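Vikex building walks, data card

The set has 1318 records of old buildings which are empty or in bad condition, collected for audio walks in the town of Madis. Each record has an address, a year of construction (if known), the number of floors and a short text for the speaker to read. Texts are never longer than 900 characters.

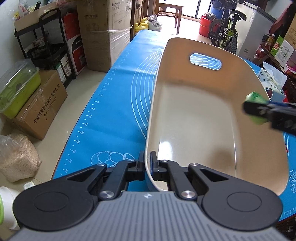
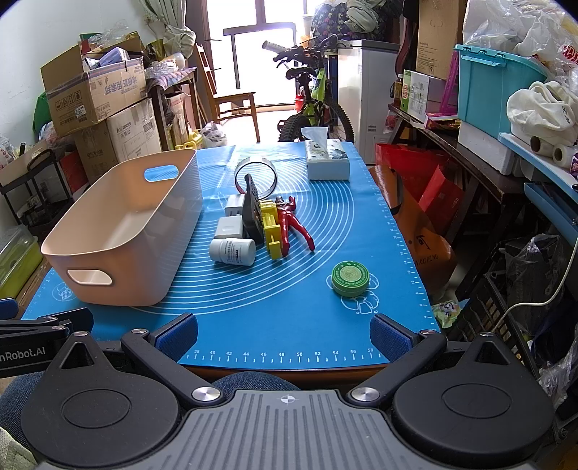
Years before 1900 come mostly from tax books and can be wrong by ten years or more. When two sources disagree, we keep both and put a question mark in the field year_note. The Voicu mill district is covered badly, with only street numbers and no texts for most houses.

Coordinates are for the front door. Please do not use them to plan a visit inside, as many of the buildings are closed.

Updates come every February. Send corrections to Fadwa Hamdy and write the record number in the subject.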